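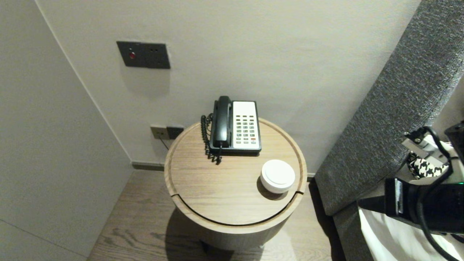
The bedside corner in the demo room, with the phone and the little white container on the table.

Filed under: Days Out, Robots & Gadgets

I have been meaning to write up the Clenoser open day since September, and now it's 11/17/19 and my notes have a coffee ring on them, so let's get on with it before I lose them altogether.

Clenoser, if you haven't come across them, are the people working on robots for hotel housekeeping. They have the back half of the old Hendricks building, past the loading docks, and once a year they open the doors and let anybody who signed up in time come and wander around. I signed up the minute the page went live (I may have had it open in two windows). A woman at the front desk told me 416 people had put their names down and they could only take 200, so I felt very lucky, and also a little guilty, but mostly lucky.

You start in a long hallway with posters and a table of cookies, and then they take you through in small groups. My group was mostly retired folks like me, plus a couple who run a small inn upstate and asked by far the best questions of the day. They wanted to know about sheets. Everybody in the hotel business wants to know about sheets, apparently! The answer was that sheets are hard, and that making a bed nicely is a long way down the road, and I appreciated being told so straight out.

What they can show you now is the smaller stuff, the tidying and setting out around the bed. The demo room is done up like a regular hotel room, brown plank floor and gray walls and one of those tall padded headboards in a speckled gray fabric, and I'll confess I wanted to lie down. Next to the bed is a round wooden table with a desk phone on it, the kind with a coiled cord, and I got quite sentimental about that phone. We had one with a cord that stretched all the way to the pantry when I was a kid. This one is black and white with one red key, and I badly wanted to pick up the handset and see if anybody answered.

The table is in a tight spot between the wall and the headboard, and the young man running the session said that's the sort of corner they spend most of their time on. A person just leans over the pillow and reaches in. The arm has to come in over the bedding, stay clear of the headboard, and mind that phone cord the whole way. He said cords in general give them more grief than almost anything else in the room. I thought of the mess behind my own nightstand and felt for him.

He also told us they had run the bedside routine 332 times over the summer, with the table set out differently from one run to the next. I asked him what the arm does if it isn't sure about something, and he said it stops and waits for help. I wish I'd had that habit when I was younger.

It's slow, I should tell you that. If you've only seen robots in the movies you might get a bit restless. I didn't mind one bit. I could have pulled up a chair and stayed all afternoon with my cookie, watching that black gripper hang over the white bedding with its little green light on. The fellow behind me sighed a lot and went off to look at the Jeletico booth, where they had a floor scrubber you could steer yourself, and there was a line for that, nearly 100 people by the time I came out. I never did get my turn, but the inn couple did and they said it pulled to the left.

Parking was fine, by the way. Use the lot on the far side and walk around, because the near one fills up early. The restrooms are at the other end of the building from where the signs point. Wear comfortable shoes, there's hardly anywhere to sit until you get to the last room, and bring a sweater, I was chilly the whole time. They said there will be another open day next September and I've already written it on the new calendar in ink.

Next time I'll finally do the pie crust post, I promise. I've had three emails.

Recent posts
A rainy morning at the Clorkari clock museum
Why I gave up on the good tomatoes
The label maker and me
Two libraries in one day
Fixing the porch step, part two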